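Trandura 2524

The Trandura 2524 is a small rear-engined two-door car built in the port town of Levport, and I've been putting this entry together for longer than I'd like to admit. I've tried to stick to what I could check with owners and old parts books, and I say so where I'm guessing.
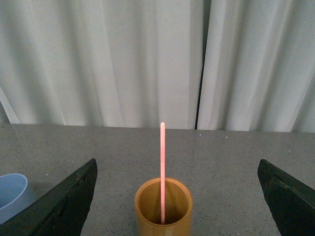

The name trips people up first. Most folks assume 2524 is a project number, but the factory parts book gives it as the wheel count on the first drawing – sheet 25, revision 24 – and the sales people just never came up with anything better. Owners call it the Twenty-Five, or the Two-Five if they're from the coast.

Background

Trandura started out making delivery trikes and garden tractors, and the company had never sold a proper passenger car when Sándor Szilágyi joined as chief engineer. He'd worked on bus gearboxes before that, and you can tell! The shift on an early 2524 is heavy, with a long throw and a very solid clunk going into second, and I happen to love it. My wife won't drive it.

Szilágyi wanted the engine in the back so the same unit could go under the bed of the company's trucks. The bodies came from Boutros, a coachbuilder across the river that mostly did ambulances. They were shipped over bare and painted at Levport, and that explains why the door shuts are often a slightly different shade from the outside panels (please don't "correct" this if you're restoring one, it's how they left the building).

Design and engineering

The engine is an air-cooled flat twin, so 2 cylinders, driving the rear wheels through a four-speed gearbox. The cooling fan sits on the end of the crankshaft and makes a whistle you'll hear well before you see the car. Suspension is by torsion bars all around. The brakes are drums, and they're fine if you plan ahead.

Inside, it's plain. There's one big dial, a heater knob that does very little, and a shelf under the dash where a glove box ought to be. The back seat folds flat, and I've carried a whole spare gearbox home on mine with the passenger seat still in place. Luggage goes up front on top of the fuel tank. The filler is under the hood too, so you end up unpacking your bags at every gas station if you've loaded it badly. I have loaded it badly many times.

Versions

The standard sedan made up most of production. Next came the Rultmont, named for the hill climb where Trandura ran a works team. It got a second carburetor, a stiffer front torsion bar and a strip of bright trim down each side. Plenty of plain sedans have picked up that trim over the years, so look for the extra carburetor linkage bracket before you pay Rultmont money. It's welded to the bulkhead, and fakes usually have it bolted on.

There was also a van. I've only ever seen one, parked behind a feed store, and the owner wouldn't open it up for me.

The factory claimed the Rultmont would do up to 100 kilometers an hour. I've never come close in mine, but it was a downhill sort of company and I suppose they had a hill handy.

Ownership today

Rust is the main enemy. It starts where the Boutros floor meets the rear crossmember, and by the time you can poke a screwdriver through from below, the torsion bar mounts need looking at as well. Engines are tough if the oil gets changed. The rubber boots on the rear axles split, and the replacements sold for the truck are a tight fit but they do work – warm them in hot water first.

Brake shoes, gaskets and clutch plates are easy to find secondhand. Glass is miserable. The curved rear window was only made for this car, and people hang on to spare ones for decades. If you see one at a swap meet, buy it and then figure out how to get it home.

Levport still has a gathering for the cars every year in December, on the quay, usually in terrible weather. The hill climb cars park nearest the café. Turn up with a 2524 in any condition, even on a trailer, and they'll wave you through the gate.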